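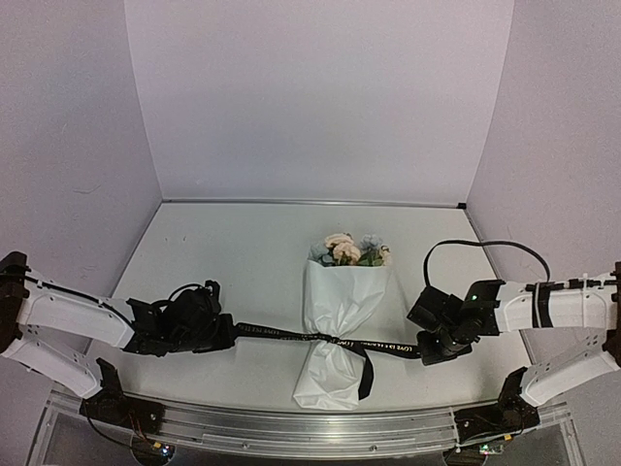

Fosteck Mustonen Race Binoculars, reviewed
Posted Saturday, July 25, 2026 by Raili Hämäläinen

I go to the harness races at Urkulau most weeks between March and the end of the season, and I had been using the same pair of hand-me-down field glasses for years. The focus wheel finally stripped in the spring. I replaced them with the Mustonen, the middle model in Fosteck's range, and I've now used them at 30 meetings, counting the afternoon cards and the trials. I paid for them myself.

The price was 371 at the Fliltorham shop. The model above it was 531 and has slightly larger front lenses. I tried both on the sidewalk outside the store and couldn't see enough difference in daylight to pay the extra. If you mostly go to evening cards you might decide differently, and I'll get to that.

What you get

The box has the binoculars, a neck strap, a soft case, a set of lens caps and a cloth. The strap is wide and doesn't dig in. The caps for the front lenses are attached on little rubber loops, so they hang down when open and can't be lost. The caps for the eyepieces are one loose piece, and I lost mine at the second meeting. Fosteck sells a replacement but the postage costs more than the cap.

Following a race

The view is wide, and for trotting that matters more to me than strong magnification. At Urkulau the stands are on the home turn side and the far stretch is a long way off. With my old pair I could read a saddle number over there if I held still, but I'd lose the rest of the field. With the Mustonen I can keep the leader and the horses on the outside in view together, and see who is being pulled out to make a run. I can pick out the drivers' colors down the whole far side. Numbers are readable in good light, less so if the horses are bunched on the rail.

Focus is by a center wheel. It's stiff when new and loosened up after a few weeks. It takes a bit less than a full turn to go from the parade in front of the stands to the starting car on the far side. Once it's set for the back stretch I leave it alone until they come off the last turn, and by then I've usually put the glasses down anyway. In a 2000 meter race the field passes the stands early on, so you do end up refocusing once if you want to follow them closely the whole way.

Color at the edges is a little soft. You notice it on white rails against dark trees and not much anywhere else.

Evenings and bad weather

Under lights the picture gets dim on the far turn, where the lamps are spaced out. Bay horses in dark colors all look alike there. I stood next to a man with the 531 model at a late card and we swapped for two races. His was brighter on that turn. I could tell the second and third horses apart with his and couldn't be sure with mine. So there is a difference, but only for that stretch of track and only at night.

Rain hasn't been a problem. They're sold as waterproof and I've used them through two wet cards with no fog inside the lenses. The rubber coating stays grippy with wet hands. The eyepieces do fog from the outside if you breathe on them in the cold, same as any others.

Weight and comfort

They're heavier than they look. For a full card of ten or eleven races my arms get tired, and I've started resting my elbows on the rail for the last few. The eyecups twist up and down with three positions. I wear glasses and use them all the way down, and I can see the whole circle without pressing against the lenses. My sister doesn't wear glasses and found the top position didn't stay up for her. It slipped down a notch whenever she leaned in.

The case

The case is poor. The zipper catches on the lining, and there's no room for the binoculars unless you fold the strap in a particular way. I carry them in an old camera bag now.

Would I buy them again

Yes, for day racing. They're a good step up from cheap glasses and the wide view suits a trotting track. If I went mainly to night meetings I'd save up for the bigger model. If you only go a few times a year, the smallest Fosteck is probably enough, though I've only held that one in the shop and haven't used it at a track.

The warranty is five years and you need to keep the paper receipt. The shop in Fliltorham will stamp the card for you if you ask at the counter.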